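27 Dec 2025

Open day, handheld gripper demo, Povero bench notes

Second visit this year to see the table-clearing work (the first was in May, when only Rodumus was running). Keerthana Marar took the demonstration. Visitors got three goes each, bowls first, then plates.

Counter stood at 374 episodes before the doors opened and 609 at close. Target for the bowl set is 3,000, so the open day was worth having, though I expect a fair share of the visitor takes to be rejected on speed. Most people close the fingers too quickly and lift before the pads have settled.

Bowls were done as a nested stack, gripped at the rim with one finger inside and one outside. Marar's instruction was to bring the fingers in square to the rim and let the stack tilt about the grip. Visitors who came in at an angle tended to catch the top bowl only and leave the others behind. Same fault as in our Trovton trials. 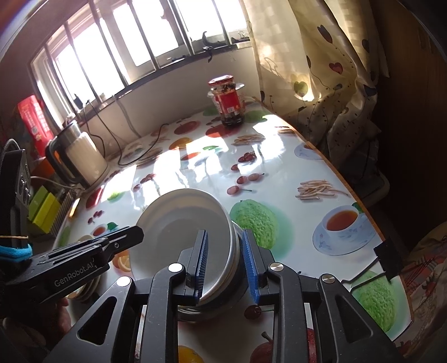 Bowl stack held at the rim, blue serrated pads. Second gripper at left, over the plates.

Points to take back:

Serrated pads hold a glazed rim better than our flat ones. Check whether ours can be swapped without re-zeroing the finger width.

Patterned cloth stays. Marar wants printed fruit and cups in the data so that the model learns to leave them alone. Margaritis was trained on plain grey and reached for a printed saucer at its first outing — worth repeating that test on ours.

Glare off the plastic cloth is strong by the window. Asked whether they draw the curtain. They do not, but they log the time of day for each take.

Plates are harder. A flat plate gives the lower finger nothing to get under, and the usual answer is to slide it to the table edge first. No agreed method yet — Marar is to send the protocol draft.

To do: order two pairs of serrated pads, rerun the stack test with three bowls, ask for the rejection figures once the visitor takes have been reviewed.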